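第355号草案，我从头跟到尾

五月里我在Gamage市议会的网站上查垃圾收费的通知，顺手点开了旁边的议程，看到一条“修订公共集会与游行管理条例，第355号草案，一读”。当时没在意，关掉网页去做饭了。过了几天，楼下布告栏贴出一张纸，说市里要限制抗议，叫大家去议会发言。又过一天，旁边多了一张，说要保护店铺，支持市里立规矩，也叫大家去发言。两张纸说的是同一份草案，写得像两份东西。我就把草案下载下来，从头读了一遍。

后来几个朋友问我到底怎么回事，在微信里一段一段说太费劲，索性写在博客上。我不是律师，也没有在任何组织里做事，下面写的是我读到的和听到的，有理解错的地方，以市里公布的文本为准。

先说起因。开春的时候，主街上有过一次晚间集会，抗议的是警方处理一起拦车检查的方式。傍晚的时候人很多，有人讲话，有人举牌，路口封了半边。天黑以后大部分人走了，剩下一拨人沿着主街往东走，后来有几家店的玻璃被砸，有人点了垃圾桶，警察来了，抓了人。我那天晚上在家，只听见直升机响了很久，所以现场到底怎样，我没有第一手的东西可以讲。第二天早上我去上班，路过的时候看见店主们在扫玻璃。

受损最明显的是Plotico，一家复印和装订的小店，我以前在那里印过移民材料。它的橱窗整面换成了木板，过了一个多月才换回玻璃。隔壁那家健身房，招牌上只有Fitness一个词，大家就管它叫Fitness，门坏了，停业了几天。再往前是五金店Dandix，什么事也没有，反而因为卖木板忙了好一阵。这些店的情况后来在听证会上都被反复提到，支持草案的人提，反对的人也提。

事情过去以后，议会里先是有人提要开专门会议，后来就有了这份草案。现行的条例很旧，只有短短几条，大意是在街道上举行游行要向市政书记官办公室申请许可，公园里的活动归公园部门管，别的基本没有写。市里的说法是旧条例太笼统，执行的时候全凭工作人员判断，出了事说不清谁该负责。这个说法我认为有道理，旧条例我也读了，确实说不清。

新草案写了好几页，真正有争议的地方集中在四处。

第一处是人数门槛。草案规定，预计参加人数超过80人的集会，在街道、人行道、市属广场上举行，都要事先申请许可。旧条例只管上街道的游行，不管站在人行道上的人。这一改，范围大了很多。比如一群人下班以后站在市政厅门口的广场上举牌子，不堵路，不走动，过去不需要跟谁打招呼，按新草案，只要组织者预计人数超过门槛，就得申请。

第二处是时间。申请要在活动前5个工作日提交。这一条我一开始没觉得有什么，后来听一位发言的人讲才明白过来。很多集会是对某件刚发生的事作出反应，今天出了新闻，明天晚上人就聚起来了。要是必须提前那么久递表，这类集会就没有合法举行的办法了。草案里写了一句例外，说“因突发事件引起的集会，书记官可酌情缩短期限”，问题出在“可酌情”三个字上，可以缩短，也可以不缩短，没有写标准。

第三处是钱。申请费200美元，经济困难的可以申请减免。另外，书记官可以根据“预计的公共安全需要”，要求组织者承担部分警力费用。申请费本身吵得不凶，吵得凶的是后半句。

第四处是责任。草案说许可的申请人应当“采取合理措施维持活动秩序”，并对“活动期间及其后因活动引起的财产损失”承担责任。这一句在听证会上被念了不知多少遍。

我把这四处抄在一张纸上带去了一读会。会议在晚上七点开始，我六点半到，前面已经坐满了，后来的人站在走廊里，工作人员把门敞开，让走廊里的人也能听。门口有一张登记表，想发言的人在上面写名字和要讲的议程项目，按顺序叫。我没有登记，那天只想听。 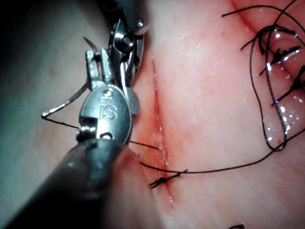 普通居民没有事先登记，还能在议会上发言吗？

看是哪一个环节。议程上每个项目都有自己的公众发言时间，要在该项目开始之前把登记表交上去；错过了，可以等会议末尾的自由发言，只是那时候表决已经结束，讲了也影响不到当晚的结果。书面意见可以提前发到书记官办公室的邮箱，会附在会议材料里，用中文写也收，但最好自己附上英文，市里不保证在开会之前译好。

这个规矩我也是去了以后才弄清楚的。一读会上有位老先生坐了三个多小时，一直以为会有人问还有谁要讲，结果议员们开始表决了他才举手，主持会议的人很客气地告诉他要等到最后。他就真的等到了最后，那时会议厅里已经没剩几个人。

一读会的发言顺序没有按正反分开，谁先登记谁先讲，所以听起来很跳。前一个人说这是要把广场从居民手里收走，后一个人说他夜里不敢关灯睡觉。每人两分钟，有一个小灯，绿的变黄，黄的变红。很多人讲到红灯亮了还没有讲到草案的内容。

我大致记了一下支持的一方讲了什么。店主们讲的是损失和保险。Plotico的老板讲得很具体，她说玻璃的钱保险赔了一部分，自付额由她出，停业那几天的收入没有赔，续保的时候保费涨了。她没有说抗议的人都是坏人，她说她自己年轻的时候也游行过，她只想知道下次再有这种事，她应该给谁打电话，谁会接。Fitness的经理讲得短，说会员里有人因为晚上不敢到主街来，退了会籍。还有几位住在主街楼上的居民，讲的是噪音、烟味，还有救护车进不来。

也有一些发言跟这份草案没有什么关系，讲的是国家正在被谁谁颠覆，外面有人出钱，集会的人都是从别的地方用大巴拉来的。讲这些的人没有给出什么材料。我后来去查了市里公布的那天晚上的拘捕记录，上面列了居住城市，多数写的就是本市。这个记录也只能说明被抓的人住在哪里，不能说明那天晚上所有在场的人。

反对的一方，讲得最清楚的是一位退休的中学历史老师。他没讲大道理，拿着草案一条一条问。人数由谁预计？组织者说预计六十人，来了三百人，算不算违规？没有组织者的集会，大家在网上看到消息自己来的，谁去申请？申请人签了字，活动散了以后别人在两条街以外砸了玻璃，算不算“其后因活动引起”？议员们没有当场回答，公众发言环节按规矩是不回答的，只听。市政律师在后面的讨论里回答了其中一部分，后面我再说。

反对的一方也有讲得离题的。有人把草案说成是戒严，有人说投赞成票的议员是法西斯。草案里没有宵禁，也没有给警察新的权力，这一点我是读过文本的。骂人的话讲出来以后，台上有两位议员明显就不往下听了，低头看自己的材料。我觉得很可惜，因为那位发言的人后半段讲的是人行道那一条，讲得其实不错。

一读会上，草案以微弱多数通过，进入二读。通过一读的意思是可以继续往下走，文本还可以改，改了以后再表决一次才算数。我有个同事第二天跟我说“已经通过了，没用了”，不少人大概都是这么理解的，楼下布告栏上那两张纸也都撤了。我跟他说没有，后面还有，他不太信，我把议会程序那一页发给他，他才去看。

二读之前，市里安排了一场社区说明会，地点在图书馆的大房间。去的人比一读会少很多。说明会没有两分钟的限制，可以来回问，我觉得比议会上有用。市政律师、书记官办公室的人和警察局的一位副局长坐在前面，桌上摆了草案的复印件。

律师先解释了为什么门槛要设人数。她说法院多年来的判例允许地方政府对集会的时间、地点和方式作合理的限制，条件是限制跟集会的内容无关，范围不能过宽，还要留下别的表达途径。小规模的集会如果也要许可，很容易被法院认定为范围过宽，所以要有一个门槛。有人问为什么是这个数，换个别的数行不行。她说参考了附近几个城市的做法，没有一个数字是法律规定死的，议会可以改。

接着有人问警力费用。这个问题我事先在网上读过一些，大意是如果收费多少取决于预计会有多少反对的人来闹，那等于谁的观点越招人恨，谁交的钱就越多，法院对这一点看得很严。律师承认草案里“预计的公共安全需要”写得不够窄，她说她会建议议会改成只按封路的路段和时长计算，不考虑集会的主题，也不考虑可能出现的反对者。她讲得很坦率，我记下来了。

副局长讲的是那天晚上的情况。他说傍晚的集会秩序很好，警方跟几位讲话的人一直有联系，散场也是按商量好的时间散的。后面出的事情，跟前面讲话的那些人没有关系，至少警方没有证据说有关系。下面有人马上问，那这份草案要求申请人承担“其后”的责任，跟那天晚上的情况对得上吗？副局长说这个问题应该问律师。律师说她也收到了很多关于这一句的意见。
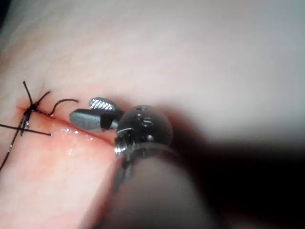
说明会结束以后，我在门口跟书记官办公室的工作人员聊了几句。我问他过去一年里有多少集会申请，他说大部分是节日游行、长跑和学校的活动，政治性的集会很少，多数根本不来申请，因为站在人行道上不需要。他担心的是另外一件事，就是按新草案，他们办公室要审的东西会多出很多，而人手没有增加。他说规定写得再细，要是没有人手去处理，最后就会变成谁熟悉流程谁批得快。这一点在议会上没有人提过。

回家以后我写了一封意见信。我平时做文件翻译，写这种东西不算难，但还是改了几遍。我的意见很简单，把人行道和广场上不妨碍通行的静态集会从许可范围里拿掉，只保留占用车道的；给突发事件的集会写一个明确的时限，比如提交通知以后多久之内必须答复，逾期不答复视为许可；把“其后因活动引起”整句删掉，谁砸的谁负责，刑法和民法里都有现成的规定。申请费我没有意见，能减免就行，但减免的标准应当写在表格上，不要让人去打听。

信发出去以后收到一封自动回复，过了两天，又收到一位议员办公室的回信，说收到了，谢谢，会附在材料里。后来我在二读会的材料里果然看到了自己的信，夹在一大叠信的中间，前面一封说支持，后面一封说反对，都比我写得长。

我顺便把那一叠信翻了一遍，花了一个晚上。其中有一批信内容一模一样，只是签名不同，是从某个网站上点一下就能发的那种，两边都有。议员们看不看我不知道，书记官办公室把它们归在一起，只印了一份，后面附签名名单。自己写的信每封都单独印出来。所以如果有人问我写信有没有用，我只能说，自己写几句，至少会被单独印一页。

信里有几封是中文的，其中一封旁边附了英文，另外几封没有。没有附英文的，材料里注明“翻译待补”，到了二读会那天还是待补。我后来去问能不能帮忙译，工作人员说要走合同翻译，不能随便收居民的译文，我理解。但我把这件事告诉了几位写信的邻居，下次他们可以自己先找人译好。

说到邻居，我们这栋楼里华人不少，对这件事的态度差得很远。楼上有一家是在主街开餐馆的，那天晚上店没有被砸，但他们连夜把收银机搬回了家，提起集会就摇头。他们的看法是规矩越严越好，最好天黑以后一律不许聚。另有一家的孩子在读大学，那天傍晚就在现场，举了牌子，八点多回家了。孩子跟父母为这件事吵了好几次，父母觉得去就是惹事，孩子觉得不去才丢人。我跟两家都熟，在电梯里碰见，两边都问我站哪一边。我说我读了草案，有几处该改，他们都觉得我在打太极。

其实我的想法没有那么复杂。砸店的人应该追究，该赔的赔，该判的判，这个跟条例怎么改没有多大关系，砸玻璃在旧条例之下也是犯法的。那天晚上的问题出在天黑以后警力调得慢，主街上的店主打了电话没人来，这个副局长自己也承认了，说那晚当班的人手分散在别处。要解决这个问题，应该去看警力安排和联络办法。拿集会许可来解决，等于让傍晚守规矩的那批人多填几张表，夜里砸东西的那批人本来也不会来填表。

餐馆那家的先生听我讲完，说你讲得都对，可是要是连集会都没有，晚上那拨人就没有地方混进来。这句话我想了几天。从他做生意的角度，他要的是风险变小，至于风险是从哪个口子堵的，他不太在意。我没有很好的话来回答他。我只跟他说，今天别人集会要批，明天商会想在广场上反对涨停车费，也一样要批，而且也要提前那么多天。他说停车费那件事确实应该去反对。

二读会那天人又多起来了，可能是因为之前本地报纸登了一篇，标题写得挺吓人。我这次登记了发言，排在后半段。前面讲的内容跟一读会差不多，但也有变化，支持的一方里有几位店主改了说法，说他们支持有规矩，但不赞成让签字的人替别人赔钱。Plotico的老板又来了，她说她的店给很多集会印过传单和牌子，要是没有人敢签字申请，她的生意也受影响。会场里有人笑，她自己没有笑，接着讲她要求市里设一个夜间值班电话。

Dandix的店主是第一次来，他讲的事我以前没有听过。他说出事以后有人在网上传，说他事先囤了木板，早就知道要出事，还有人打电话到店里骂。他说他每年开春都进木板，因为那时候大家修篱笆和露台。他讲完没有提草案，直接下去了。主持人问他对本项目是支持还是反对，他说没有意见，就是想讲一讲。

轮到我的时候，我把信里的内容缩短念了一遍。两分钟比想象中短很多，我在家里用手机掐过时间，到了台上还是快到红灯才讲到最后一点。我的声音有点抖，念错了一个词，没有停下来改。下来以后旁边一位不认识的女士跟我说她同意第二点，不同意第三点，我们就在座位上小声讲了一会儿，她认为组织者总得承担点什么，要不然谁都可以把人叫来然后一走了之。我说那也应该限定在组织者自己的行为上，她说这个可以。
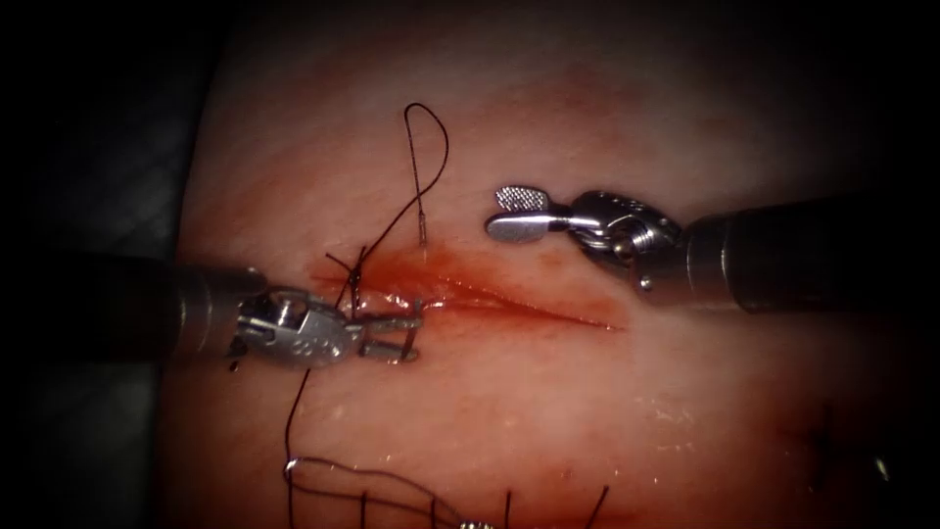 公众发言到九点多才结束，接着是议员讨论修正案。这一段很多人已经走了，而我觉得整件事里最要紧的就是这一段，前面那么多话，最后落在几行字的增删上。

第一个修正案是律师建议的那个，警力费用改为只按封路的路段和时长计算。没有人反对，很快通过。

第二个修正案是删去“及其后”三个字，并且把“因活动引起”改成“因申请人本人故意或重大过失引起”。这个讨论了很久。有一位议员认为这样一改，这一条等于没有了，因为本人故意造成的损失本来就要赔。另一位议员说那正好，没有必要让条例去重复已有的法律，但写上可以让申请人放心。最后通过了，差距很小。

第三个修正案涉及人行道和广场。提案的议员主张把不占车道、不妨碍通行的静态集会排除在外，跟我信里写的差不多，当然写信的人里提这一点的很多。这个没有通过。取而代之的是一个折中的写法，静态集会超过门槛人数的，只需要提交通知，不需要等批准，也不收费。通知可以在网上填，最晚在集会开始前提交即可。我对这个写法不算满意，可也说不上有多糟。通知和许可在法律上差别挺大，通知是告诉你一声，许可是等你点头。

第四个修正案讲突发事件。原文的“可酌情缩短”改为“应当缩短”，并写明收到申请后书记官须在二十四小时内书面答复，拒绝的要写理由，申请人可以向法院请求紧急复核。这一条我最看重，通过的时候我在本子上画了个圈。

还有一个修正案是临时提出来的，要禁止参加集会的人遮面。律师当场提醒这个涉及别的法律问题，而且疫情以后戴口罩的人很多，执行起来有困难，建议另案处理。提案人撤回了，说以后还会再提。我猜这件事后面还有得吵。

修正案处理完以后，整份草案付诸表决，通过。散会的时候已经快十一点，停车场里两边的人还在说话，没有人吵。我开车回家路过主街，Fitness的灯还亮着，里面有人在跑步机上。

条例从通过到生效中间有一段时间，书记官办公室要做表格、改网站。我后来去网站上看过，通知的表格已经放上去了，只有英文和西班牙文两种。我写邮件问有没有中文的计划，回信说在考虑。表格要填的内容有联系人、地点、预计人数、开始和结束时间、是否使用扩音设备。没有要求写集会的主题，这个我特意看了，因为早先的一版表格样本里是有“活动目的”一栏的，现在拿掉了。占用车道的许可表格要长一些，要附路线图，还要选是否申请减免费用，减免的条件印在表格背面。

朋友们问得比较多的几件事，我一并写在下面。

有人问路过看热闹算不算参加。条例里没有处罚参加者的条文，需要提交通知或者申请的是组织者。警察宣布解散以后还不走，那是州法管的事，跟这份条例无关，以前是怎样现在还是怎样。听到宣布解散的广播，不管自己是来做什么的，最好都往外走。

有人问绿卡和签证持有人能不能参加集会。合法的集会，言论自由的保护不只给公民。但要是被捕，哪怕后来没有起诉，对移民身份的影响跟公民完全不一样，这个我在翻译材料的时候见过一些，情况各不相同，应当去问移民律师，不要听群里的人讲，也不要听我讲。

有人问开店的能做什么。市里在二读会以后答应了Plotico老板的要求，设一个夜间联络电话，先试行到年底，登记过的店主在有大型集会的时候会收到短信。登记要去书记官办公室填表，带营业执照的复印件。我问过餐馆那家，他们已经去登记了。

还有人问我以后是不是要去参选。没有这个打算。我连上台讲两分钟都念错词。

再讲一点我读新闻的体会。那段时间我把本地报纸、两个电视台的网站和几个公众号上关于这件事的文章都看了。写那天晚上的，有的通篇叫“骚乱”，有的通篇叫“抗议”，而事实上傍晚和夜里是两段不同的事情，用一个词从头写到尾，不管用哪个，总会盖住一半。配图也是，一家用的全是火光，另一家用的全是举着蜡烛的老人，两张照片都是真的，隔了好几个小时。读的人如果只看一家，就很难跟看另一家的人讲到一起去。我们楼里那对父子吵架，我估计有一部分原因也在这里，父亲看的是一个公众号转的视频，儿子看的是同学发的。

草案也是一样。我把公众号上那篇“本市即将禁止游行”跟草案原文对照过，文章里引的那句话在原文里找得到，但后面的例外条款没有引。另一篇“市议会终于出手保护商家”，里面说的那项“保护”，我在草案里没有找到对应的条文，草案里根本没有提到商家。原文就在网上，英文不难，读一遍要不了一个小时，碰到看不懂的词可以查，也可以打电话问书记官办公室，他们上班时间会接。

议会的会议录像也在网上，拖动进度条可以直接跳到议程项目。二读会的录像很长，如果只想看修正案的讨论，从公众发言结束以后开始看就行，前面可以略过。有一位议员的麦克风坏了，声音很小，要开字幕。

下个月议会要讨论停车费，议程已经贴出来了，排在第三项。餐馆那家的先生问我登记表是几点开始放出来，我说六点半以前到就行，他说他要关店，只能七点以后到。我跟他讲了那位老先生的事，建议他先写一封信，英文我可以帮他看一遍。他昨天把草稿发给我了，写了三页，我正在帮他删。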